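**Préhension : la version de mars se prépare chez Welitz**

L'équipe logiciel de Welitz a réécrit la partie du planificateur Sargate qui choisit les points de saisie. L'ancien module proposait 2000 candidats par objet, puis les triait par score géométrique. Le nouveau en garde 500 et tient compte de la souplesse estimée de la surface — un critère qui manquait pour les objets en tissu. Le calibrage entre la vue du poignet et la vue de dessus a lui aussi été repris, avec 14 poses de référence.

Le travail en cours porte sur la bouteille de ketchup :

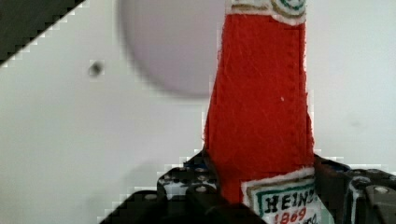
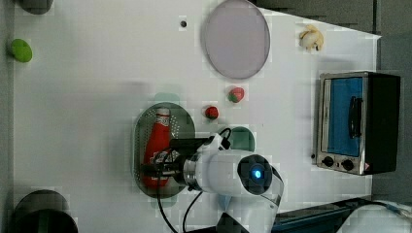
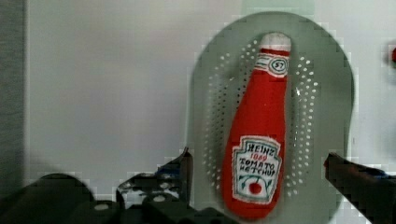 Du côté de Zemport, Sharifi se réjouit du nouveau critère mais demande que l'ancien tri reste accessible par une option de configuration, « au moins pour les pièces rigides », où ses réglages lui conviennent. Sa remarque vaut aussi pour le journal d'exécution, dont le format change et qui obligera à adapter les scripts de relecture. L'option est inscrite au programme de mars. Le format du journal reste à discuter.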